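Can an arm do kitchen chores yet?

draltov_43
I say yes, if you're patient. Mine is slow, but clearing a counter is just pick up, put down, and I'd let it try the tray first.
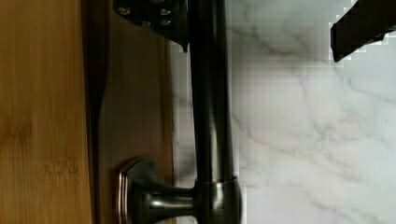
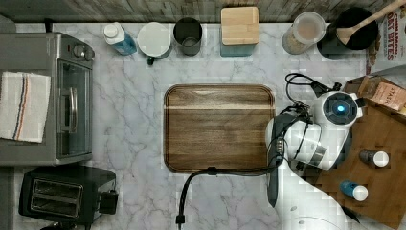
Re: Can an arm do kitchen chores yet?

jgarcia
Nope, sorry! A bronze rod on a bracket is easy to grab, sure, but that striped towel over the toaster oven? Cloth is where I gave up, after two months.

rebelo2
Disagree, towels are fine. Bottles on their sides get me every time.

Contact | Back to top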